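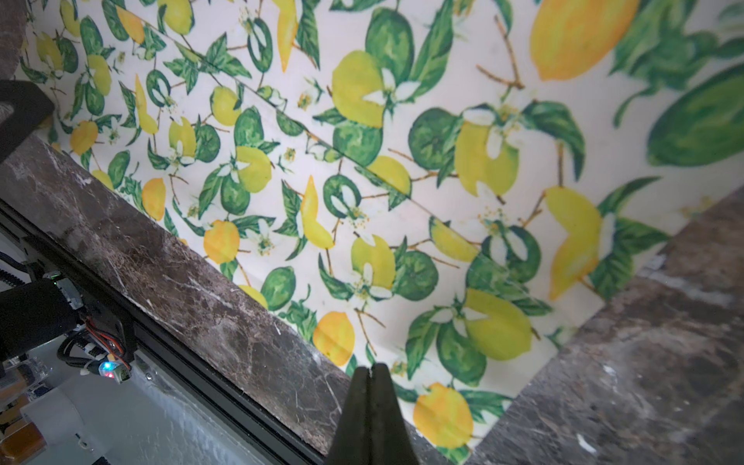 Oct 10, 2019

Went to the town hall debate on the sanctions resolution tonight, against the advice of my knees. Bimwood has 23 streets and one traffic light, and as of this evening it also has a foreign policy.

The matter before us was whether the town should formally condemn the government of Zindosia for locking up its opposition ahead of the February elections. I am against locking up oppositions. I have been against it for years, at dinner, at length. So I went in expecting to nod, vote, and be home for the end of the ball game, and instead I sat on a folding chair until past 11 and came out less sure of everything except the chair.

The resolution runs four pages. It calls on Congress to freeze assets, calls on the State Department to recall the ambassador, and calls on the residents of Bimwood to "remain vigilant." I asked my neighbor on the left what we'd be vigilant for and he said parking.

Things got livelier when a woman from the Husby side of the river stood up. She left Zindosia as a student, she said, and her brother was picked up in the capital last February for carrying a banner. She had no notes. She spoke for maybe five minutes and the room, which had been rustling its handouts like a henhouse, went still. She wanted the resolution passed because her brother's lawyer could show it to the judge. A judge over there might not care what a small American town thinks, she said, but he might care that somebody was keeping track of the name. That got to me more than the four pages did.

Then the man who always speaks got up and spoke. His position is that a town should fix its own storm drains before it turns to the crimes of other nations. I have heard him give the same speech about the library, the skate park and the Fourth of July. He's right about the drains. I don't see why the drains and the brother have to stand in the same line, but I didn't say so, having used up my courage on the parking question.

Somebody read out a letter with 627 signatures. Somebody else pointed out that a fair number of the signers live in other states, and one in Portugal. This ate up half an hour. There was an amendment to strike "tyranny" and put in "conduct," then an amendment to the amendment to put "tyranny" back with "alleged" in front of it. I voted against alleged tyranny. I'd like that on my record.

In the end it passed, tyranny intact, about 100 of us in the room and most hands up. The Husby woman shook hands with everyone near her, including the drains man, who looked pleased and tried not to.

Walked home the long way. Lobo had been sick on the rug and was lying well away from it, looking like a dog who had come across the mess and was as shocked as anyone. Missed the ball game entirely.

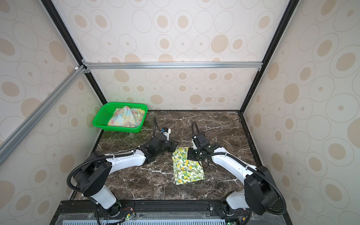
Later, can't sleep

Got up and read the resolution again at the kitchen table. There's a typo on page three, where we urge the release of all "political prisons." I must have held that page in my hand for two hours. I suppose I'll call the clerk in the morning and see if it can be fixed before they mail it.

The brother's name is spelled right, at least, both times. I checked it against the sheet she handed out at the door. Also need to call someone about the rug.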